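Curkthorpe Automation Open Day

The Curkthorpe Automation Open Day is a public event held at the Heiskanen workshop in Curkthorpe, at which staff demonstrate robot handling tasks in simulation and on physical equipment. It is organized by Heiskanen together with Jalivholm, a software project that produces rendered environments for testing robot control programs. The edition held on December 12, 2023 was the first to give a full session to simulated work, and most written accounts of the event concern that edition.

Background

Heiskanen began as a repair shop for packaging machinery and moved into automation when its customers started asking for help with picking and sorting. The firm occupied rented premises in Brornthorpe before moving to Curkthorpe, where it took over a former furniture warehouse. Early open days were aimed at customers and consisted of a tour of the workshop, a conveyor demonstration and coffee. School groups were admitted later, at the request of a local teacher, Seija Kemppainen, whose students had visited the Brornthorpe site.

Jalivholm was started by Aino Mäkelä and Santeri Tikkanen. Its purpose is to supply indoor environments, chiefly rooms with a table and a few household or office objects, in which a control program can be tried before it is run on a machine. The two organizations have shared the Curkthorpe building since Jalivholm moved into the offices on the upper floor.

Program

The day is divided into a morning session for trade visitors and an afternoon session for the general public. Admission is free, but the afternoon session is ticketed, with a limit of 80 people in the demonstration room. In 2023 total attendance across both sessions was 513, including staff from neighbouring businesses. Visitors under 12 must be accompanied by an adult.

The 2023 morning session opened with a talk by Ingegerd Løken on gripper maintenance. It was followed by a tour of the workshop and the simulation demonstration, which was repeated in the afternoon with a shorter introduction. The workshop tour was dropped from the afternoon program that year while one of the loading doors was being replaced.

Simulation demonstration

The simulation demonstration was presented by Mäkelä, with Aleksi Ikonen at the workstation. It lasted 46 minutes in the morning version. Ikonen loaded tabletop environments one after another and changed their properties while Mäkelä explained what each change meant for a camera-based program. The changes included the colour of the walls, the finish of the table, the direction of daylight, and the type and placement of objects.

Much of the talk dealt with light. A program that finds objects by their outline can mistake a patch of sunlight or the edge of a shadow for something solid, and a dark object with a bright reflection on its side may be read as two separate things. Mäkelä described these as ordinary faults that are cheaper to find on a screen than on the workshop floor. She also discussed backgrounds, noting that windows, cabinets and wall hangings are put in the environments so that programs are not tested only against blank surfaces.

Members of the public were invited to suggest a new position for an object, which Ikonen then entered. Questions in the afternoon were mostly about how long an environment takes to prepare and whether the same software could be used at home. Tikkanen, who took the questions, said that Jalivholm did not offer a home version.

Reception and later changes

Feedback forms from the afternoon session were generally favourable. The most common complaint was that the screen could not be read from the back rows, and a second screen was installed the following February. Kemppainen asked for printed stills that her students could use in class, and a set was later made available at the front desk.

Trade visitors were more divided. Some said they would have preferred more time with the physical equipment, and Løken's talk has since been moved to the workshop floor. 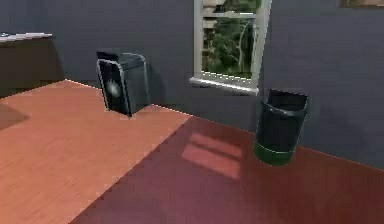 Reading time: 5 min

Tabletop environment rendered in simulation, with a dark container and a black cup with a green base. Light patterned like a window pane falls on the table between the two objects.

See also: Heiskanen; Jalivholm; Robot simulation; Brornthorpe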